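Ticket 1468: footer links gone after theme change

I switched our Stoltar site to the Elham theme and the footer menu vanished! The header's fine, and the links still show in the editor (I checked twice).

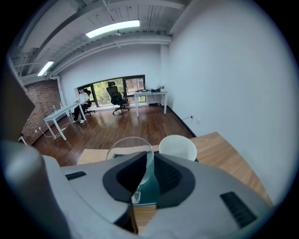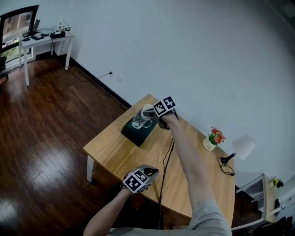
Do I have to add all 15 links again by hand?

Your links are still saved. Open Theme > Menu areas, pick your old menu under Footer and press Save.

Brilliant, they're back – though 2 are in the wrong order, so I'm off to drag those about now.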